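The Flindetti Causation Card Deck, second edition
55 cards and a folded guide, from Clolesine Press

A seminar aid for anyone who has to teach theories of cause and effect to people who thought they already had one. Each card sets a short puzzle. Your students will supply the long silence.
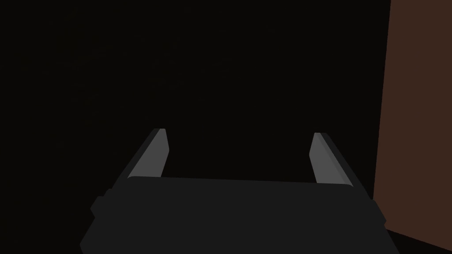

Do students need to have read any philosophy first?
The puzzles assume none, and the guide covers the terms as they come up.

Groups of up to 6 work best – any larger and someone starts defending Hume to the window.
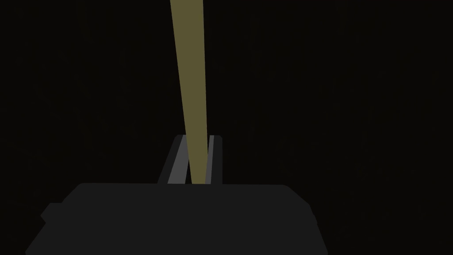

The Santoro expansion adds 2 sets on free will, which you may or may not choose to buy. Stock code 724. Ships from our Ikeck warehouse.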